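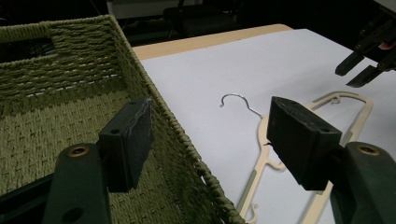

Photo: Sirley

The woman who untangles other people's houses for a living would like you to stop buying containers. She runs Jedemholm, a one-person decluttering business, and she has agreed to talk on the condition that I leave her name out of it. "My sister reads this," she says. "She thinks I'm still in insurance."

Her usual client calls in November, when relatives threaten to visit. The first thing they want to show her is what they bought to get organized.

"Bins, baskets, a label maker still in the package. I had one couple on Dirley Street with 55 empty boxes in the garage. They asked me where they should store them."

What did she tell them?

"I asked if they had a box for that. They didn't laugh. It was a long afternoon."

She charges by the hour and won't work past 7 p.m., when, she says, people start reading old birthday cards out loud. Arguments are included in the price. The worst was over 14 fondue forks. "No pot. Neither of them liked cheese."

I ask about her own home and she looks out the window for a bit.

"There's a closet," she says. "I don't discuss the closet."

She does admit to 194 cookbooks, most of them bought at the Nzioka flea market, and to making the same soup every week. Her sister, she adds, has a beautiful pantry. She has never been asked to help with it.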